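Do the Rules Fit the Bench? A Report on Safe Practice in Robot Food Handling

Project report by Saron Weldu and Tove Stougaard
Supervisor: Pentti Eskola
November 1, 2025

We were asked to take the Juhl code of practice, which our department adopted for all shared robot benches, and check whether it can be followed during ordinary work with food. The code has 244 clauses. We had expected to come away impressed. Mostly we came away with questions, and with a suspicion that several clauses were written by people picturing a factory cell. 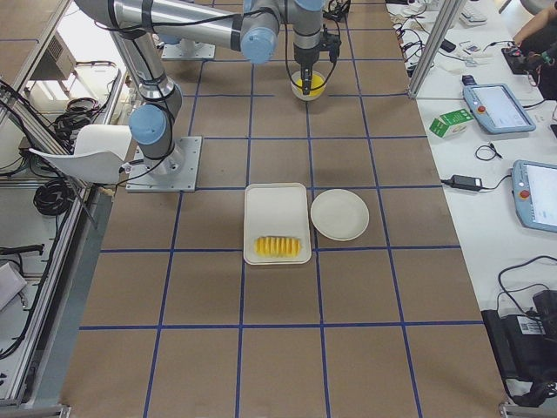
Reading time: 7 minutes

The task we used was serving fruit: pineapple slices on a white tray, a round plate beside it, a cup with something yellow in it. Two arms can reach the same part of the table. The code says a lot about speed and almost nothing about who has the right of way when two arms share a space. Clause 2 tells the operator to "maintain awareness of all moving parts", and we doubt that anyone could be marked down for breaking it, or up for keeping it.

The blue tape grid helps more than the clause does. You can say "keep out of the second row" and be understood. But tape on brown paper isn't a safety zone, and we object to the way the code lets a bench tick the box for "marked working area" on the strength of it.

We also looked at where people put their hands and their kit. The side table next to the bench holds the pendants, each with a red stop button, along with a power adapter, cables and a small carton. The code wants a stop button "within reach" but never says whose reach, or from where. Iulian Căpraru, who runs the bench inductions, told us that he takes it to mean one step. Unnur Brynjólfsdóttir takes it to mean no steps at all. Both have signed the same form.

On food, the code borrows a paragraph from a kitchen guide and leaves it there. It asks for clean surfaces. It doesn't mention gripper fingers, even though they may come closer to the food than anything else on the bench.

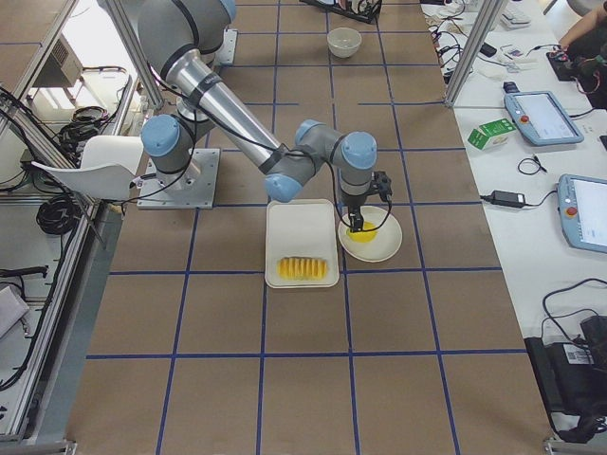 What the code says about gripping

Grip force gets a whole page, with limits for boxes, bottles and "soft goods". Dishes are missing. A bowl held by its rim has two fingers on a rounded edge and most of its weight off to one side, and we found no clause that covers this. The nearest one assumes a load held at its centre. We asked Pentti whether we should apply it anyway, and he said to write down that we couldn't. 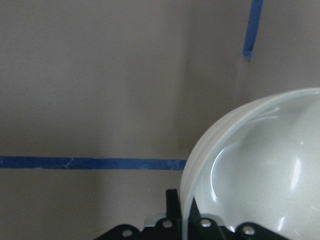
Changes we would make

Replace "within reach" with a distance. Add a rule for shared space between arms. Say how and when gripper fingers are to be cleaned before food work. Drop the tick box for tape, or rename it so that it doesn't sound like protection. We would also like dishes added to the grip page, though we have no force limits to offer and would distrust any that turned up without tests behind them.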